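Tags: Contracts & Templates, Renting, Small Claims

Bond deposit form - is a template enough?

galli_m
Signing a lease on a small shop, 8 yr term. Landlord wants $2635 up front as a holding deposit and sent me a one page template he got off some site. No mention of when I get it back. Sign or no?

Dorusero
Don't sign. A holding deposit with no refund clause is just a gift. Ask for 2 lines - when it's returned, and what he can keep it for.

parisi77
Bit dramatic. I've used free templates for years, never had a problem. If the names, amount and dates are right a court will read it sensibly.

Dorusero
Until it doesn't. I was out nearly $3633 becuase my form said "deposit" and the other side said that meant non-refundable. Took from March to spring to sort out.

parisi77
So your form was bad. Doesn't mean they all are.

galli_m
Ok but he says its "standard" and won't change it. Can I just write on it?

Risosero
Yes - handwrite the change, both initial next to it, both keep a copy. Done it plenty. If he won't initial, there's your answer.

parisi77
Agree with that one. Also get a receipt. Bank transfer not cash.

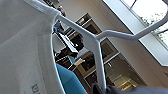 BUYING & SELLING

Risosero
Same goes for private sales btw. Grey jumper or a used ute, put the price and "sold as is" in writing. A text message will do for the jumper.

Dorusero
Wouldn't rely on a text for the ute.

galli_m
Thanks all. Asked him for the two lines, he's gone quiet. Will give it til the end of the week then look at the other shop.

Manuela

Contact us | Copyright Dreltomach Forums | Back to top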